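Household Skills, Unit 4: Folding and Storing Towels
Handout 2 of 3
Instructor: Ebony Hollis
Revised 9/14/19

Read this before the practical. Bring it with you, along with one bath towel and one hand towel from home. The tables in the Partington room are wiped down before class, so you do not need a sheet or cover.

What we covered last time

Sorting by size and fabric. Checking for damp spots at the hems before anything goes on a shelf. Shaking out. If you missed it, get the notes from Corey Grimshaw at the front desk.

Terms used in this handout

Strip: a towel folded lengthwise until it is long and narrow.
Flap: the end of a strip turned back over itself.
Lip: the rounded edge where the fabric bends.
Bundle: a finished towel, folded small enough to stack.

The strip fold

1. Lay the towel flat with the long side facing you. Smooth from the middle out to the ends.
2. Fold one long side in to the center line, then the other side over it. For a thin towel you can fold in half twice instead.
3. Run your palm down the whole length. Most wrinkles collect at the ends, so spend extra time there.
4. Hold one end down against the table. Keep this end still while you work on the other.
5. Turn the free end back over the strip to make a flap. Do not press the lip flat yet. You may still need to move it.

The pink towel with its flap turned back, at step 5.

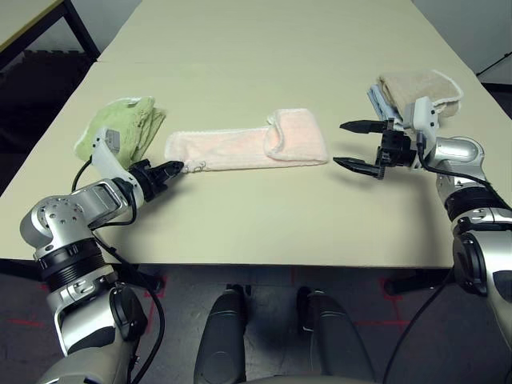
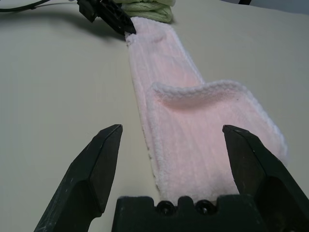 6. Line up the long edges of the flap with the strip underneath. If the flap slopes off to one side, lift it and lay it down again. Pulling on it sideways drags the bottom layer along.
7. Keep folding in the same direction until you reach the held end. Tuck in any loose corner.
8. Press down once with both hands and set the bundle aside.

Notes on fabric

Terry and other plush towels do not hold a crease. Expect a soft, rounded lip and a thicker bundle. A fuzzy border makes it harder to judge where the edge is, so line up by the main fabric and let the border fall where it falls.

Flat-weave kitchen towels crease well and can take one more fold.

Storage

Stack bundles with the lip facing out. Heavy towels go at the bottom. The class shelf is a Plekberg unit with 14 inches between boards. Leave some space at the top of each stack so that a towel can be taken out without pulling down the rest.

For the practical

You will fold both of your towels and one from the class bin. Grading is on even edges and a bundle that stays closed when picked up. Speed is not graded. You have 30 minutes.

Handout 3 covers fitted sheets.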